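4. Shared worktables: observations on use and clearance

4.1 Setting and approach

The second part of the study concerned the shared worktables at the Nokley site. The earlier sections have dealt with storage and with the layout of the room as a whole. This section is limited to what happened on and over the table surfaces while people were working, and in particular to the handling of small equipment by people who remained standing.

Observations were carried out in March by Bahrami and Bonsu, who worked separately and compared their notes at the end of each day. In total 88 periods of table use were recorded. A period was taken to begin when a person first placed an object on a table or leaned over it with an object in the hand, and to end when the person stepped away and did not return within 40 seconds. Shorter absences were treated as part of the same period. Where two people used one table together, a separate entry was made for each.

The notes were kept on the form developed for the Kusico trial, with two changes. The column for seated posture was removed, as the Nokley tables are used without chairs, and a column was added for the side from which the person approached. Still images were kept alongside the written notes. These were used to check the position of the head and arms in relation to the table, and were not used to identify equipment or to judge how well a task had been done.

4.2 Leaning and reach

The most common posture was a forward lean with the head and shoulders over the table. It was noted on every day of observation and by both observers. People leaned in this way even when the object was small enough to be lifted and examined while standing upright. Several of those asked about this on the Friday replied that they preferred to have the table under the object in case it was dropped. Others mentioned the light, which at Nokley falls more strongly on the tables than on the aisles between them.

Leaning from the end of a table was treated separately from leaning across its long side. In the first case the upper body occupies the working area of one person only. In the second it may reach into the area used by the person opposite, and the notes contain repeated references to people pausing or drawing back their hands until the space was free. Such pauses were short and were seldom remarked upon by those involved. They were nevertheless the main source of interrupted work recorded in this part of the study.

The tables have a depth of 629 millimetres. This dimension was taken over from the Ankrah workshop, where each table stood against a wall and was approached from one side. At Nokley the same tables stand in the open floor. A depth that serves one person well leaves little room between two people who face each other, and it was found that the middle strip of the table, which the site plan marks as common space, was in practice used by whoever had reached it first.

4.3 Objects held over the table

A distinction was made between objects resting on the table and objects held above it. The floor plan and the cleaning rota both assume the former. In the notes, however, a good deal of work was done with the object in the hand, and the table served mainly as something to lean over. The dark object could not be identified with certainty and was entered under the general heading "handheld, other".

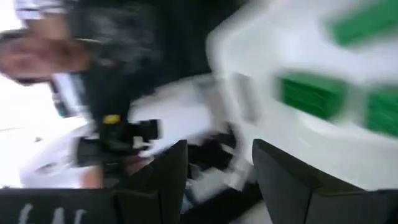

Figure 4. Person leaning in from the left, with what appears to be a black handheld object. The pale surface is likely a table or countertop. Strong motion blur.

The heading "handheld, other" was used more often than had been expected when the form was drawn up. Bonsu has proposed that it be divided according to whether the object is held in one hand or two, on the grounds that this can usually be seen from a distance, whereas the purpose of an object often cannot. Bahrami's view is that the division should follow the weight of the object. The matter was left open, and the entries are given here under the single heading.

Dark clothing and dark equipment presented a further difficulty. Where both were present, the outline of the object could not always be separated from that of the sleeve or body behind it. Entries of this kind were marked as uncertain by the observer at the time and were not altered later from the images.

4.4 Clear space

On the basis of the notes, a clear strip of 400 millimetres is suggested along the side of each table from which people most often approach. The strip should be kept free of trays, cable boxes and paperwork during working hours. It need not be marked on the surface itself. A trial with coloured tape at the Clanora site was given up when the edges of the tape began to lift and collect dust.

It is further suggested that tables in the open floor be set so that their users do not face each other directly. A sideways shift of half a table length would be enough to keep one person's lean out of the other's working area, and could be made without new furniture. The effect of such a shift on the width of the aisles has not been measured. It is taken up in Section 5, together with the position of the storage racks.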